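Kivstead Kitchen Help
Print this page | E-mail this page
Search the boards: enter keyword, all topics, go

Reheating steamed buns in an electric steamer pot without soggy bottoms

posted by bunsandbutter, Jan 29, 2026

Hello everyone, and please bear with me, because this is going to be longer than it needs to be. My sister-in-law gave me an electric steamer when she moved out of Cetdale, and I have been making plain white buns in it ever since (the round kind, no filling, the ones my kids tear apart and eat with jam, which I have stopped arguing about). Making them fresh goes well enough. They come out puffy and soft and we are all happy for an evening.

My trouble is the next day. I put the leftover buns back in to warm up, and they come out with wet, gummy bottoms and little dimples on top where the lid has dripped on them. The tops feel almost slimy. If I give them less time, they are still cold in the middle. I have tried the microwave and got something I could have resoled a shoe with.
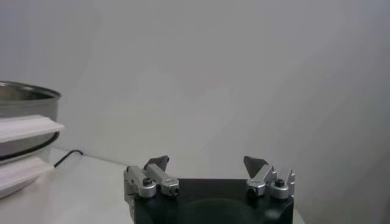
I should say that I keep the leftovers in a zip bag in the fridge, and I usually warm up four or five at once. I fill the water to the line every time, since that's what I do for cooking them raw. The tray has the little holes all over it, and I don't put anything on top of it. Should I be lining it with something? Is there a trick with the lid? And do you take them out right away or let them sit? I have heard both, from people who sounded very sure of themselves.

Thank you kindly for any help. I did search first, but everything I found was for bamboo baskets on a stove.

steamy_in_gurnora

Oh, I know those dimples well! I had the very same thing for years, and I'm happy to say you can fix nearly all of it without buying anything.

First, the water. For warming up you need far less than for cooking. I put in just enough to cover the bottom, well below the tray, so that it can't bubble up through the holes when it gets going. I think a good part of your wet bottoms is simply boiling water splashing them from underneath. Do keep an eye on it so it doesn't go dry, of course, and if your booklet gives a minimum, stick with that.

Then let the water come to a proper steam before the buns go anywhere near it. I used to put everything in cold and switch it on, and the poor things sat there getting damp while the pot made up its mind.

How I do it now, start to finish:

1. Take the buns out of the fridge while the pot heats, and open the bag so they can air a little.

2. Cut squares of parchment and set each bun on its own square. Don't cover the whole tray with one big sheet or the steam can't get through. Cabbage leaves work too, and smell nice.

3. Set them on the tray with a good gap between them. I would do two or three at a time in a small pot, even if it means a second round. Steam for six minutes or so, a bit more if they're big.

4. Turn off the heat and tip the lid open just a crack, and leave it that way a couple of minutes. When you do lift it, bring it straight off to the side without tilting it over the buns, or you'll rain on them. I lay mine down on the table well out of the way.

5. Move the buns to a plate one by one and give each its own bit of room. Use tongs with a light touch, because a hot bun dents if you so much as look at it, and the dent stays.
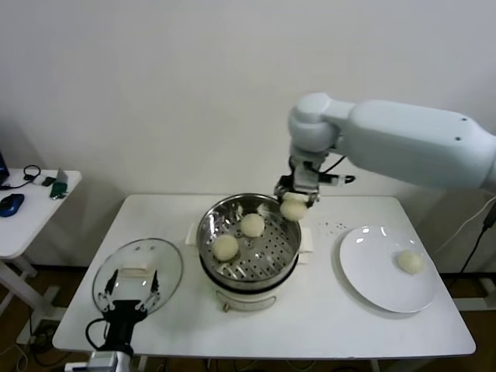

6. Eat them soon! If they have to wait, lay a dry cloth loosely over the plate. Don't stack them, or you'll be back to sticky bottoms.

You can also tie a thin kitchen towel around the lid on the inside to catch the drips, with the corners knotted up on top around the handle. My mother always did. Just be careful that the corners are well clear of anything hot.

hudec_baker

Freeze them. The fridge makes bread stale faster. Cool completely, 40 minutes on a rack at least, then bag and freeze. Steam from frozen, 18 minutes in mine but mine are large. Check one in the middle before you serve them.

If you must use the oven, wrap in foil with a sprinkle of water, 225 F. Not as good.

bunsandbutter

Thank you both so much! I tried the parchment squares and the smaller amount of water this afternoon with the last of Tuesday's batch, and the bottoms were dry enough that my youngest asked if they were new. There was still a dimple or two on top, but I forgot about opening the lid a crack until I had already whisked it off, so I'll blame myself for that one. The towel comes next, and I have cleared a shelf in the freezer for the next batch.

Print this page | E-mail this page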